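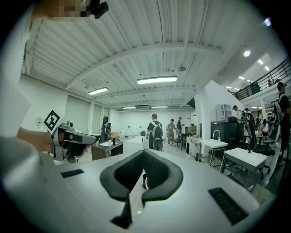
Avancement du réaménagement de la halle de préparation, site d'Oltwood
Période : décembre
Destinataire : direction des programmes, fonds Cleralbridge

L'éclairage de la halle reste le poste sur lequel j'ai le plus de réserves. Le devis Vorkau promettait un niveau homogène sur toute la surface, y compris aux postes du fond. Or la disposition des luminaires a été reprise telle quelle : le gros fluorescent au centre, un second à sa gauche, puis deux autres plus petits à l'œil, alignés vers le mur du fond, sous un plafond nervuré blanc que traverse la grosse poutre. Le blanc du plafond aide un peu. De là à écrire « homogène », il y a une marge que je ne franchirai pas sans mesures.

Mesures d'éclairement
Vorkau nous a transmis un tableau donnant 1000 lux au plan de travail. Le tableau ne précise ni la hauteur de relevé ni l'heure. J'ai demandé les deux, et j'ai reçu une plaquette commerciale. Je propose de refaire la campagne nous-mêmes, un soir après 18 heures, poste par poste, avant de valider quoi que ce soit. Le solde du lot éclairage est bloqué jusque-là.

Réseaux en plafond
Les conduits et les tuyaux fins courent toujours en apparent. Le cahier des charges prévoyait un regroupement le long de la poutre -- prestation que l'entreprise considère maintenant comme une option. Je ne partage pas cette lecture, le poste figure en toutes lettres dans l'annexe 2. La descente en diagonale côté droit me gêne davantage que le reste, à cause du passage des charges hautes. Dijkstra doit chiffrer son déplacement séparément ; l'offre n'est pas arrivée.

Mobilier et rangements
Les 200 bacs commandés sont livrés. Leur utilité reste à démontrer : l'équipe continue de poser le petit matériel là où elle l'a toujours posé, et le plan de rangement affiché à l'entrée n'a pas changé grand-chose. Un essai sur une seule travée aurait coûté moins cher et nous aurait appris la même chose. Je l'avais écrit dans le rapport précédent.

Budget
Dépense complémentaire engagée sur la période : 250 euros, pour la signalétique au sol. Aucun dépassement à ce stade, mais l'absence de dépassement tient surtout aux factures que nous n'avons pas réglées. Il serait imprudent d'y voir une économie.

Demandes au fonds
Maintien de la retenue sur le lot éclairage. Accord de principe pour le déplacement de la descente, sous réserve du chiffrage Dijkstra. Report de la seconde tranche de mobilier, que je ne souhaite pas lancer tant que la première n'est pas réellement utilisée.

Le prochain point portera sur les relevés et sur la réponse de Vorkau à l'annexe 2, si réponse il y a.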